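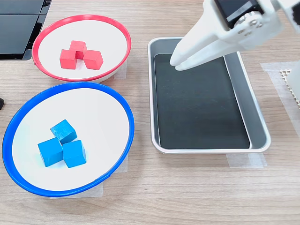
Red cubes in the bowl with the red rim

Since May I am trying to learn the dialect of my husband's village, and I want to write down how it goes before I forget the beginning.

I speak the standard language well enough. I can read a contract and complain at the post office. But when Elfriede Kaufmann, our neighbor, talks to me over the fence, I understand perhaps the half. She is very polite and repeats the sentence, only louder.

My first method was a notebook. I wrote 300 words in it, with the meaning beside, and learned them in the evening like a schoolgirl. Then I went to the bakery and did not hear a single one of them. The words were right, but in real speech they are glued together, and the endings get swallowed.

Now I do it differently. Meinrad Rainer, an old colleague of my husband, agreed to talk with me for two hours every month. We sit at his kitchen table and he tells me about the years when he worked at Gasser – mostly about the food there, which was bad. I am allowed to stop him, but I try not to.

Last time I made a joke in dialect. It was a small one, about potatoes. He laughed and then corrected my vowel.

With the verbs I still have trouble. If somebody knows a good recording with slow speech, please write it in the comments.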